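Notes for my talk: What the arm in the Jerklow workshop does, and what it doesn't

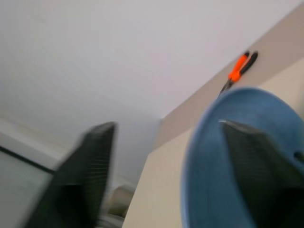
Talk notes, 2 min read

Leave the wrist view up while people sit down. Two fingers pointing at the ceiling, a lot of blur, orange-handled pliers up on the right. Don't talk over it yet.

START
I was against this build. I said so in January when the Flesel kit came up, and I've said it since, so if you came for a sales pitch, wrong room. I also did a fair share of the wiring, so I'm not throwing rocks from outside.

Ask for hands: who has built an arm at home? Keep them up if it still does a job every week. Wait.

WHAT WE SET OUT TO DO
The plan on the whiteboard was one line: pick up a tool, put it back where it goes. A person does that in a few seconds while thinking about lunch. We gave ourselves until May 2025.

Parts came to $903. That leaves out the power supply we already had, the filament, and everyone's evenings. When somebody online tells you their arm cost less than a phone, ask what they left out. I've never gotten a full list back.

THE FINGERS
Point at the screen. Dark gray, tapered, ridges across the face. The ridges were my idea and I'm not sure they help. We tested them against smooth ones and the difference was small enough that I wouldn't defend it to anybody who knows statistics.

Printed them too thin the first time. The second set is what we kept. Screws into plastic — use inserts, please, don't learn that the way we did.

THE CAMERA
A camera at the wrist sounds great. It goes where the hand goes, so it always sees what the hand sees. Fine, but it also moves when the hand moves. Look at the edges of those pliers. Now imagine you're a piece of software and I've asked you where the jaws end.

People tell me the model learns to deal with it. Maybe. I'd like to see that on our bench with our lights before I repeat it to a room. Slower moves and a shorter exposure are cheap things to try first.

(If asked about Enley, the software: it runs, the docs are thin, we're two versions behind. Don't get dragged into the license thing.)

NUMBERS
Say these slowly.
340 logged tries at the pick.
185 we scored as good.
Good meant the tool left the surface and stayed in the fingers until we told it to let go. It did not mean the tool ended up in the right place. We scored it ourselves, and we all wanted it to work, so shave off whatever you think is fair.

Expect the question "is it getting better?" Answer: the later tries look better, and by then we'd also stopped giving it the hard tools. Both went on at the same time and I can't pull them apart.

THE DRESSLER ARGUMENT
(It's Dreßler on the box. Fix the slide title.)
Half the group wants to swap our shoulder motor for a Dreßler unit. It's smoother, I'll give them that. My problem is that we haven't shown the shoulder is what's costing us picks. I'd rather log the misses by type for a month and then spend money. I lost this vote once and will probably lose it again.

WHAT I'D KEEP
The quick-change plate. The habit of writing down every try, even the silly ones. The big red stop button, which got used more than anyone planned.

WHAT I'D DROP
The word "autonomous" on our flyer. A person resets the thing between tries.

DEMO
Only if there are 2 outlets within reach of the table. Run the slow program. If it misses, let it miss and run it again, no speech.

Then questions. Repeat each one into the mic, the back row couldn't hear last time.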